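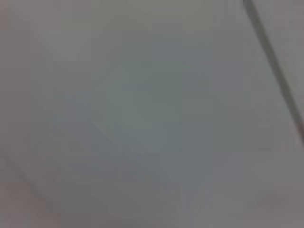 Maite Ortuño has repaired umbrellas at the back of a shoe shop in Damby for nine years. Before that she did the books for a tile importer, a job she describes as "fine, and paid better."

She learned the trade from Valeriano Cantero, who had the bench before her and still owns most of the tools. "He showed me how to sew a tip back on, then went out for lunch," she says. "When he got back I'd done four and he undid three of them."

A lot of what comes in is the same job. A rib has bent at the joint, or the stitching has let go where the canopy meets the rib. She charges $9 for a tip and more for a rib, depending on whether she has one that fits. The spares come from dead umbrellas, which she strips and sorts by length into lengths of downpipe. She thinks she has around 400 ribs at the moment.

"People apologise when they bring in a cheap one," she says. "I don't mind cheap. What I can't do much with is the folding ones with the plastic runner. Once the runner cracks you'd have to make a new one, and I'm not set up for that."

September is her busiest month. The wind comes up the valley in the afternoons and catches everyone walking home from the station. In January she might see two customers in a day, so she uses the time for canopies, which are slow. A full re-cover takes her most of a day, and she cuts the panels from a paper pattern, one for each size of frame.

I asked whether she gets attached to any of them. She said no, then told me about a long black one belonging to Dulce Aguirre, who runs the bakery across the road. It has had a new handle, a new cover and most of its ribs replaced.

"Dulce says it was her father's," Ortuño says. "I suppose the shaft was."

She would like to take on somebody younger, and has had one enquiry, from a costume student who wanted to learn parasols. They are meeting next week. The shop's lease has 30 months to run and she hasn't decided what she'll do after that.

"Valeriano wants his pliers back at some point," she says. "He brings it up at Christmas."

The bench is open Tuesday to Friday, mornings only. Bring the broken bits if you still have them.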